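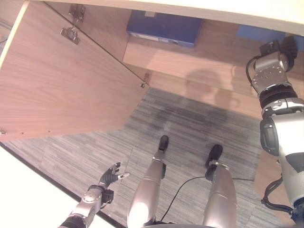
Products > Spares and Care > Wrist and Hand

2/2/19, by Dzifa Korletey

Brimuvow Wrist Boot Kit

I fit these kits on our own humanoid, so I can tell you how it goes! You get two black corrugated boots, four clamp bands, a tube of Cernero grease and a spare set of cable clips (you will lose one, I always do).

Plan on 50 minutes per arm the first time. Power down, support the forearm and slide the old boot off toward the hand. Wipe the joint, look at the bolts, put on a thin smear of grease and work the new boot on with your thumbs. Please don't use a screwdriver, I tore one in January that way. Then clip the cables back with enough slack for a full bend and run the arm slowly through its range before you let it near a door or a shelf.

I check mine every 1000 hours. Tetteh Quansah does his sooner, his floor is carpet and the fluff gets into everything.

Fits Odoi arms with the 16-bolt wrist. Older 19 mm cable clips are sold separately, so email Vimala Salian if you need those.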